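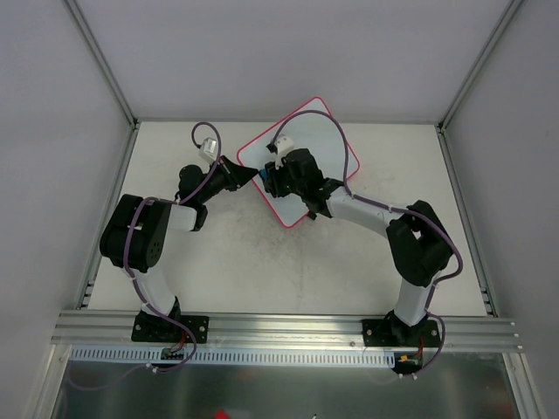
Part 3: Getting your sourdough starter going

Right, you've got your jar, your flour and your scales from Part 2, so let's make the thing. I use the Pembridge wholemeal for the first few days and then switch to plain strong white (my bag of choice is Ortner, but whatever's in the cupboard will do).

1. Put the empty jar on the scales and write its weight on the lid. Mine is 456 g. You'll be glad of that number later when you've lost track of how much starter is in there!

2. Add 20 g of flour and 20 g of water. I use tap water that's been standing in a jug overnight.

3. Stir it until you can't find any dry bits. It should look like thick porridge. Scrape down the sides, rest the lid on top and leave it somewhere out of a draught.

Caution: don't screw the lid down. The gas has to go somewhere, and I once had to wash starter off a ceiling.

4. Next morning, do nothing. I know. Have a sniff if you must.

5. On the following day, spoon out all but a dessertspoonful and feed what's left with the same amounts as step 2. Carry on like this once a day.

Note: there's often a big burst of bubbles early on and then it goes completely flat. Kaisu Hämäläinen wrote to me in February convinced she'd killed hers. She hadn't, it was just the quiet patch, so keep feeding.

6. Once it's rising and falling between feeds, put a rubber band round the jar at the level of the starter straight after feeding. When it doubles within a few hours, 3 days running, it's ready to bake with.

Caution: pink or orange streaks, or anything furry, means the lot goes in the bin. Scald the jar and begin again from step 1.

If your kitchen is chilly, the oven with just the light on works nicely, but stick a note on the door so that someone doesn't preheat it. Mine took around a fortnight the winter the boiler was off, and it's still going now.

Part 4 covers keeping it in the fridge.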